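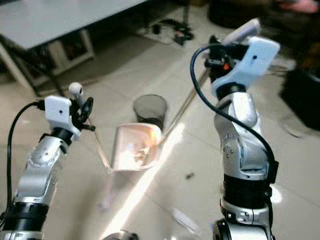
Milovan Lazarević: disagree with closing this. The floor rule says cables outside the reach line before motors go on, and it says it for every session, short ones too. Reopening.

Status: reopened, August
Product: Cloka two-arm, floor tasks
Site: Galtier
Owner: Itzel Barajas

Itzel here. OK, fair. Notes from this morning, will tidy later.

Original complaint - arms stop mid task with a force limit warning, left side mostly. Happens on floor sweeping and on the tray task. Log has 1,625 entries for the shift, most of them the same warning repeated so dont read much into the total.

Tried so far:
- restart, no change
- swapped left wrist cable, no change
- force limit back to the site default of 30. Someone had it at 200. No note in the log, no initials. This is the bit that bugs me more than the fault.

After the reset it stops sooner, as you'd expect. Raising the limit was hiding it. Please do NOT put it back up to get through a run.

Checked against the Unnithan sheet (our copy is rev 2, there may be a newer one):
- limit changes need a name and a reason. Failed.
- power strips and loose cables out of the work area. Failed, strip is on the tiles with leads all over.
- stop button in reach of the operator. OK
- nobody inside the line while arms are live. OK as far as I know, ask the late shift.
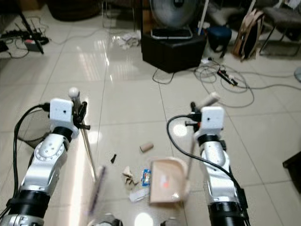

Next thing is the handles. The arm lowers to a set height and if the handle sits a bit long in the gripper the tool reaches the tiles early and pushes back. That would give us the warning with nothing wrong in the arm at all. Want a mark on each handle so the grip point is the same every time, and a line for it in the setup sheet. Tape is fine for now.

Also asked Ilia support if the limit can be locked behind a login. They say yes in the next update, no date given.

Milovan - can you move the strips to the wall side and sign the sheet when its done? I'll rerun at 30 after that, same tools, marked handles. If it still trips I'll pull the left arm and send it in.

Leaving open. Prority stays at high until the limit change has a name against it.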